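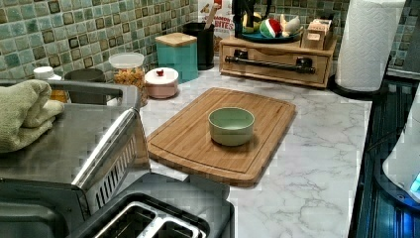
Am 21. August 2022 schrieb Ghazala Naqvi:

> Liebe alle,
> ich verstehe ja, dass das Abendkolleg in Tukville klein ist. Aber wenn die
> Vorkurse in Mathematik nur noch in Trestville stattfinden, verlieren wir
> genau die Leute, die nach der Schicht kommen. Der letzte Bus zurück fährt
> vor Kursende. Hat das im Dekanat jemand bedacht?
> Ghazala

Liebe Ghazala, liebe Mitlesende,

vielen Dank für deine Mail, die ich gestern Abend noch gelesen und dann mit ins Bett genommen habe (mein Mann lässt grüßen und bittet um kürzere Verteiler). Du sprichst mir aus der Seele, und trotzdem möchte ich ein bisschen ausholen, weil ich bei der Besprechung dabei war und du nicht.

Der Plan kommt von Spyros Tzanetos, und böse gemeint ist er bestimmt nicht. Für das Wintersemester haben sich 713 Studierende zurückgemeldet, davon gut 100 für die Vorkurse, und in Tukville sind uns zwei Lehrkräfte weggebrochen. Stamatia Chrysikopoulos geht in Elternzeit, was uns alle sehr freut!, und die andere Stelle ist seit dem Frühjahr nicht ausgeschrieben. Da lag es wohl nahe, alles an einem Ort zusammenzulegen.

Den Bus hatte niemand auf dem Zettel, das muss ich leider so sagen. Ich habe ihn angesprochen, dann ging es gleich weiter mit den Schließfächern, und im Protokoll steht er jetzt gar nicht. Könntest du deine Mail bitte noch einmal direkt an Styliani Gkikas schicken? Sie sammelt bis Ende August die Rückmeldungen zum Stundenplan und liest wirklich alles.

Mein eigener Vorschlag wäre, in Tukville wenigstens eine Gruppe zu behalten, auch wenn nur sechs Leute drinsitzen. Ich würde den Abend übernehmen, falls mir jemand die Statistik-Übung abnimmt. Raum 300 ist ab 18 Uhr frei, ich habe schon nachgefragt, nur der Beamer dort spinnt.

Ach, und wer noch den Schlüssel zum Materialschrank hat: bitte ins Sekretariat!

Herzliche Grüße, auch an die Kinder
Efthymia Galanis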